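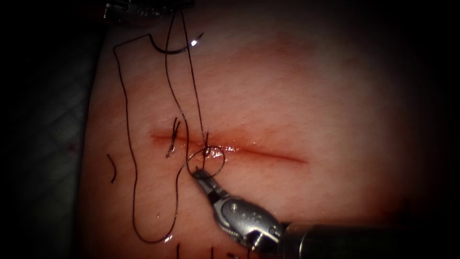 Tissue pad with one tied stitch and a second bite placed. Black suture, curved needle.

Flustuvora Tissue Pad, Item 1308

The Flustuvora is a moist tissue pad for suture practice on linear incisions. It is supplied uncut. The user makes the incision at the length and position the exercise calls for, then closes it with interrupted or running stitches. The surface is pale with a faint reddish tinge and has a fine grain that gives the needle some drag on entry.

Preparation

Store refrigerated in the sealed tray. Remove 99 minutes before use and leave the lid on. Set the pad on the tray insert with the smooth side up and press the corners flat. Cut with a fresh blade in a single stroke; repeated strokes leave a ragged lip that tears under tension. Keep the surface moist during work. A dry pad grips the thread and pulls out of shape when a knot is drawn down.

Suture handling

A curved needle and black thread are recommended. Black stays legible against the pad, including where strands cross. Long working lengths should be laid out to one side of the incision before the next bite is taken. Loops left near the wound catch in the knot. 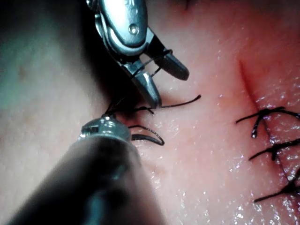
For instrument ties, bring both tips in low over the incision and keep the loop short. Take up slack before tightening. Pull the two ends level with the surface, since an upward pull lifts the lip of the cut and can open the bite. Cut tails should be long enough to grip if the stitch is to be removed and the site inspected.

Specifications

Item number: 1308
Pad thickness: 3 layers, bonded
Rated bites per pad: 200
Supplied with: tray, insert, lid
Not supplied: needle, thread, blade, instruments
Use: training only, not sterile

Compatibility

Fits the Aitken bench tray and the Skistari low clamp. The older Skistari clamp with the raised rim needs the spacer, sold separately.

Disposal

Single use. Do not refreeze. Remove needles and thread first and dispose of the pad under local rules for tissue waste.

Orders ship chilled from Balldale. No chilled shipments in the last half of December.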